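Cómo preparar una visita de demostración de robots (y que los invitados no se vayan antes del café)

Inicio > Guías > Puertas abiertas

Publicado el 23 de diciembre de 2019

Si su taller tiene un robot, tarde o temprano alguien de dirección decidirá que hay que enseñarlo. La decisión suele llegar por correo, con la fecha ya puesta y con la palabra «ilusión» en el asunto. En Stadero llevamos varias jornadas a la espalda, la última en la nave de Trindade, y hemos cometido casi todos los errores que caben en una mañana. Esta guía recoge lo que hacemos ahora.

Qué va a necesitar

Una pantalla grande, mejor si no es la del portátil.
Un ordenador con el simulador abierto y probado la víspera.
Una mesa despejada para apoyar abrigos. Si no la pone, usarán la del robot.
Cinta para marcar el suelo.
Una cafetera que no comparta enchufe con nada importante.

Paso 1. Decida qué se va a enseñar

Una sola tarea. Ya sé que el robot sabe hacer más, y que en la hoja del proyecto Sturer aparecen 40 ejercicios distintos. El visitante medio recordará uno, y será el que salga mal. Elija una tarea que se entienda sin explicación previa: coger algo, mover algo, dejar algo. Si para contar el objetivo necesita una diapositiva, cambie de tarea.

Desconfíe también de las tareas espectaculares. En Nototport quisimos servir agua delante de la delegación. La delegación fue muy amable y la moqueta se secó en un par de semanas.

Paso 2. Reparta a la gente en grupos

Hasta 20 personas por grupo funciona bien. Con más, los de atrás empiezan a hablar de aparcamiento. Cada grupo entra, ve la demostración, pregunta y sale por otra puerta. Insisto en lo de la otra puerta: en abril solo teníamos una y los dos turnos se encontraron en medio, con bandejas.

Marque en el suelo una línea y colóquese usted delante de ella. La cinta sola no detiene a nadie que lleve una acreditación colgada del cuello.

Paso 3. Empiece por el simulador

Es el consejo que más resistencia encuentra. «Han venido a ver un robot de verdad», le dirán. Lo verán luego. El simulador tiene varias ventajas: no se le sueltan los cables, se reinicia con una tecla y permite enseñar la mesa desde puntos de vista en los que nadie en su sano juicio metería la cabeza.

Conviene seguir este orden:

1. Abra la escena y deje que la miren un momento sin mover nada. Cuesta callarse, pero se puede.
2. Enseñe la vista general, con los dos brazos. El público necesita saber dónde está cada cosa antes de que se mueva.
3. Cambie a la vista gran angular, cercana a la pinza. Avise antes, que lo curvo marea un poco.
4. Vuelva a la general y lance la tarea.
5. Pregunte qué creen que va a pasar. Las respuestas de los niños suelen ser mejores que las de los ingenieros.

No explique la física del simulador si no se lo piden. Si se lo piden, mire el reloj antes de contestar.

Paso 4. Coloque los objetos con criterio

Formas sencillas y colores que se distingan desde la última fila. El magenta da muy buen resultado, aunque en la oficina haya opiniones. Los cuadros azules y blancos también se reconocen de lejos y permiten decir «lo de cuadros», expresión que el público adopta enseguida y que ahorra mucho vocabulario técnico. Evite el negro sobre negro: los brazos ya lo son, y lo que se ponga detrás desaparece.

Deje sitio libre en la mesa. Una mesa abarrotada parece más difícil, y lo es, sobre todo para quien tiene que resolverla con público.

La mesa simulada, de cerca junto a la pinza y en vista general: 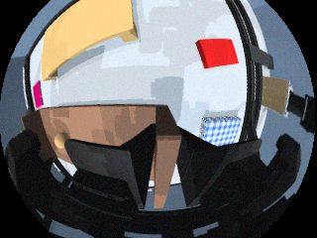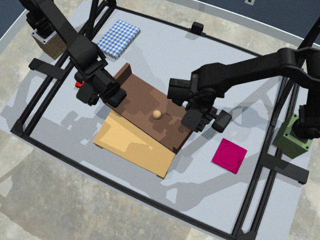 Paso 5. Pase al robot real

Hágalo cuando el grupo ya sepa qué va a ver. Tenga a una persona junto a la parada de emergencia y a otra hablando. No pueden ser la misma; lo hemos intentado y se acaba parando la charla y dejando seguir al brazo.

Si falla, diga que ha fallado y repita. Un intento fallido contado con naturalidad gusta mucho. Tres seguidos gustan menos, y a partir de ahí es buen momento para ofrecer café.

Paso 6. Las preguntas

Reserve 5 minutos por grupo. Le preguntarán cuánto cuesta, si nos va a quitar el trabajo y si sabe planchar. Lleve preparadas las tres respuestas. La del precio, que la dé alguien de ventas, que para eso ha venido y se ha puesto chaqueta.

Después de la visita

Guarde la escena del simulador con un nombre que entienda dentro de seis meses. «final_buena_2» no lo es. Apunte qué preguntaron y en qué momento sacaron el móvil, tanto para grabar como para mirar el correo.

Y no imprima demasiados folletos. De los 700 que encargamos para Trindade queda una caja entera debajo de la escalera, por si alguien organiza algo y le sirven. Se recogen en recepción, por las mañanas.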